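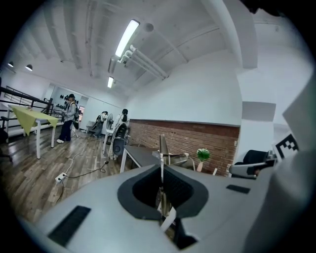
Mieke wanted the room back by six. That was the first thing Urho told me when I got to the top of the stairs, out of breath, one shoe undone. Not hello. Six, he said, and it was already ten past four. The cables were still all over the boards, white ones and black ones, and the big table by the railing had its yellow-green cloth on, the one she'd bought for the leaving do and then refused to take off. I stepped over the power strip and nearly didn't make it.

"Mind that," said Urho.

"I am minding it."

"You're not though."

He was always like this on a moving day. We'd had three of them since I started. First out of Leinonen Street, then the place over the tyre shop, then here, up on the landing floor with the brick wall and the railing you weren't supposed to lean on. Now Hoveter. Further out, cheaper, a bus and a walk. Skukavus was two years old and had lived in more places than I had.

Mieke came through from the next room with her phone on her shoulder, talking to the van people. July, and not a breath of air. She had a pencil in her teeth and took it out only to say numbers.

"No, 312. Three one two. It's on the side of the building. Well then come round the other side."

She hung up. Looked at the table.

"Has anyone been through the drawers?"

Nobody had been through the drawers. I got down on my knees and started, because it was that or the cables and I hate cables. Takeaway menus. A tape measure. Dead pens, a whole fistful. Eleven keys on a bit of green string, no label.

"What are these for?"

"Leinonen Street," said Urho.

"All of them?"

"There was a lot of doors."

I put them in the box marked KITCHEN, which had no kitchen things in it.

Under the menus was an envelope. Brown, soft at the corners, Mieke's handwriting. Plonard, it said, and under that, 3000. I knew what it was before I'd picked it up properly. Everybody knew about the Plonard money. It was the deposit they'd lent us, the very first month, when Mieke couldn't get a bank to answer the phone, and then Plonard went under, and there was nobody to give it back to. She'd said she'd find someone. There was a partner, a widow, somebody's brother in the north. Then it wasn't mentioned any more and we all supposed it had gone on rent.

It hadn't gone on rent. It was all there. Fifties, a rubber band gone sticky.

I should of said something straight away. I didn't, I stayed down there with my head by the drawer and listened to Urho winding a cable round his elbow, slap, slap, slap, and Mieke dragging something heavy that she ought not to be dragging on her own.

Because we'd been short in March. We'd been so short in March that Urho sold his bike. He walked in for five weeks and told everyone it was for his knees.

"What've you got there?" he said.

"Menus."

"Chuck them."

"Yeah."

He came over anyway. Stood there with the cable on his arm. He looked at the envelope, and the writing, and the number, and he didn't take it off me. His face did nothing much. Then he bent down, knees clicking, and slid the drawer shut very gently so it wouldn't bang.

"Give it to her," he said. "Just give it her. Don't say you looked."

"Did you know?"

"No."

"Your bike, Urho."

"It was a rubbish bike."

Downstairs somebody leaned on a horn. Mieke shouted that that was them, that was the van, and could one of us please, please fold that tablecloth and not just ball it up, and where was the tape, and who had moved the tape.

I went over with the envelope flat against my leg. She was red in the face, hair stuck to her forehead. I held it out. She looked at it quite a long time for someone in a hurry.

"Oh," she said. "I found the brother. Last week, I found him. He's got a daughter starting college." She wiped her hands down her trousers before she took it. "I was so frightened I'd lost it in the move."

"It was in the drawer."

"Yes. I put it there so I wouldn't touch it."

Urho had the cloth by then. He'd got two corners and was holding the other two out to me, waiting, the way you do with sheets. The horn went again. I took my end and we walked toward each other - once, twice - and he put the folded thing on top of the KITCHEN box and went down to let them in.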